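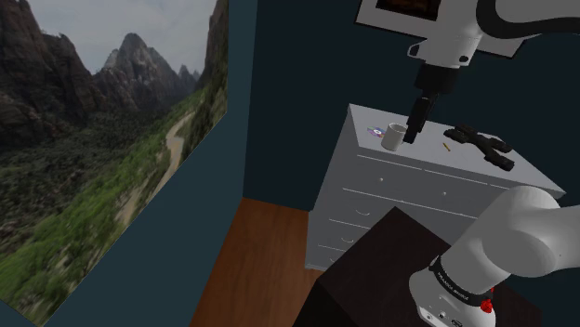
La commode blanche, la tasse et le disque.

Nouvelles courtes | Textes des lecteurs

La chambre du fond

Stela Pascu est arrivée à Kakavholm en janvier, par le bateau de 8 heures, avec une valise et l'adresse de sa tante écrite sur un ticket de caisse. Elle n'avait pas vu sa tante depuis l'enfance. Maintenant la tante était morte, et le notaire demandait que quelqu'un de la famille vienne vider l'appartement.

La clé tournait mal. Dans la chambre du fond, le mur était peint en bleu très sombre, comme la mer derrière le port quand il n'y a pas de lune. Contre ce mur il y avait une commode blanche, et sur la commode une tasse, un petit crayon jaune et un disque.

Elle a d'abord ouvert les tiroirs. Des nappes, des factures de la maison Trinley, une enveloppe avec 189 couronnes. Dans le troisième tiroir elle a trouvé des cahiers, tous écrits au crayon, dans la langue que sa mère parlait seulement au téléphone. Stela lisait cette langue lentement, en bougeant les lèvres.

« La petite a chanté aujourd'hui », disait une page. « Je l'ai enregistrée pendant qu'elle croyait être seule. »

Elle a mis longtemps à comprendre que la petite, c'était elle. L'été de ses 3 ans, sa mère l'avait laissée ici pour 20 jours - personne ne lui en avait jamais parlé. La tante avait noté les repas, la fièvre, les mots nouveaux, et même la robe qu'il avait fallu raccourcir.

Stela a pris le disque et l'a tenu près de la fenêtre. Les couleurs glissaient sur la surface. Dans l'appartement elle n'a trouvé aucun appareil pour l'écouter.

Le soir, elle est descendue chez la voisine du premier étage, qui possédait encore un vieux poste de cuisine. La voisine a essuyé le disque avec son tablier, sans poser de question. Il y a eu un bruit de vaisselle, une porte, puis une voix d'enfant, très fausse et très sûre d'elle.

- Votre tante l'écoutait le dimanche, a dit la voisine. On l'entendait par l'escalier.

Stela a demandé si on pouvait recommencer depuis le début.

© Stelura, revue de textes courts - Nous écrire - Haut de page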